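Folding clothes on the bed with a board: does it help?

Filed under: Bedrooms, Laundry

I have been rude about folding boards for years. Most of the ones sold online are hinged plastic flaps that do one size of T-shirt and crack by February. So when I say that a plain flat board on the bed is worth trying, please take it as faint praise. It won't make you tidy. It will stop the mattress swallowing your creases.

What you need

One stiff, smooth board, long enough to take a shirt with the sleeves out. An ironing board top with the legs off will do, as will a big offcut with the edges sanded. Don't buy the Drullell folding station. I had one for 3 weeks and gave it away.

A bed with the duvet out of the way.

Somewhere for the finished piles. Bins, drawers, a chair if you must.

Step 1. Clear the middle of the bed

Strip back to the sheet or mattress cover. Quilts and blankets can be rolled and pushed against one long side. I used to put mine on the floor, then step on it, then wash it again. Pillows go up to the headboard. Anything small on the bed should really move to the bedside cabinet, though mine never gets that far.

Step 2. Lay the board lengthwise

Point it towards the headboard, with one end near you. People tell you to lay it across the bed so that two can work at once. I tried that and we spent the time knocking elbows. Lengthwise, you stand or sit at one side and everything is within reach.

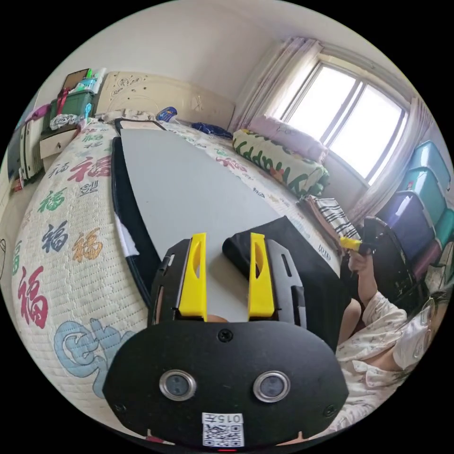 Board lengthwise on the bed, folded black cloth on top, rolled quilt along the right.

If the board rocks, the mattress is too soft or there is something under it. Check for socks. A thin mat underneath helps on a quilted cover, but I wouldn't spend money on one. Nostora do a "grip layer" that is a bath mat with a higher price.

Step 3. Start with the dark, plain things

Black cloth shows fluff and hides creases, so it is easy to practise on. Lay it flat and smooth it from the middle outwards. Fold the long sides in first, then bring the bottom up to the top. Press with the flat of your hand after each fold – not at the end, when it is too thick to do any good.

Towels next. Thirds one way, then in half. Ignore the rolling people for now. Rolled towels look lovely in a hotel and fall off the shelf at home.

Step 4. Leave the big bedding until last

Quilts don't fit on any board I have met, Travach's "king size" one included. Fold or roll them on the bed itself, working from the foot end up. A blanket can sit on top of a rolled quilt until you have a free hand.
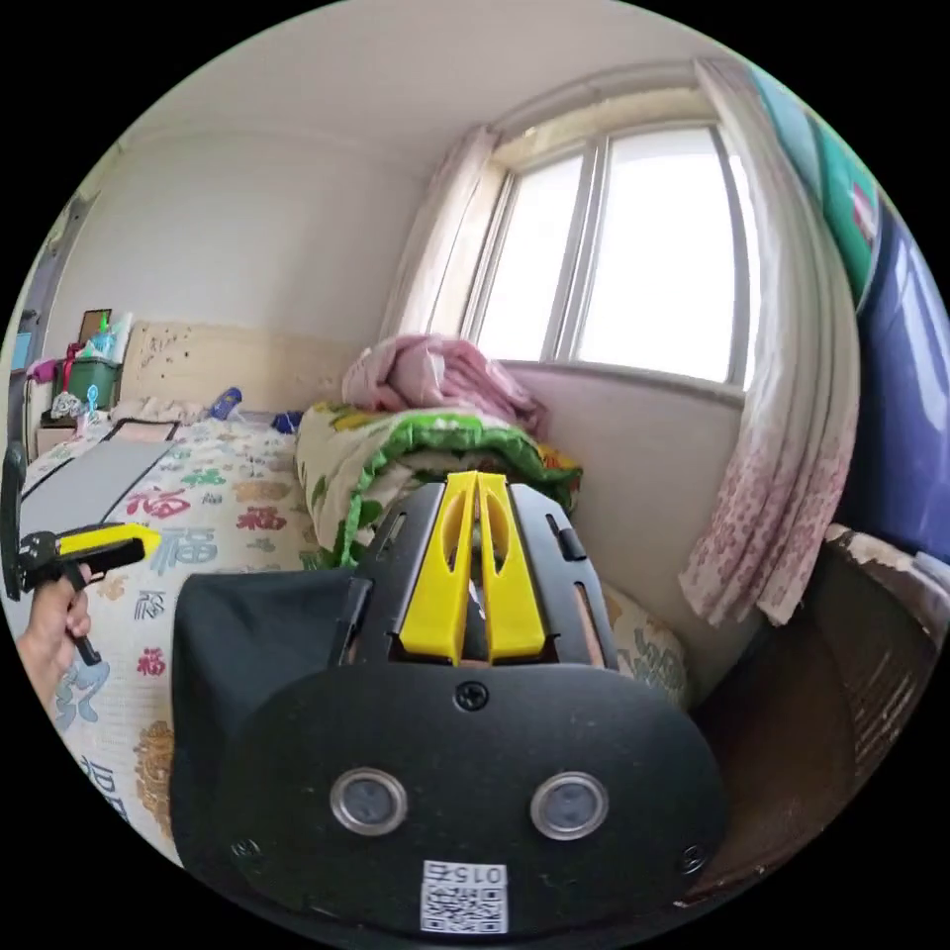 Pink blanket left on top of the quilt roll, window side.

A rolled quilt takes up less of the bed than a folded one but makes an awkward shape in a cupboard. If yours is going straight back on tonight, roll it. If it is being put away until winter, fold it.

Step 5. Put things away in the order you stacked them

Stacking bins are fine if the one you need most is at the top. It usually isn't. Give everyday clothes the top bin and spare sheets the bottom one, and write on the end if you can't see through the plastic.

How long it takes

A normal load takes me 20 minutes, board or no board. The Edwards leaflet that came with my bins promises you will halve your folding time, and I have seen no sign of it. The piles are squarer, though, and they stay up in the bin. I still do socks on the sofa.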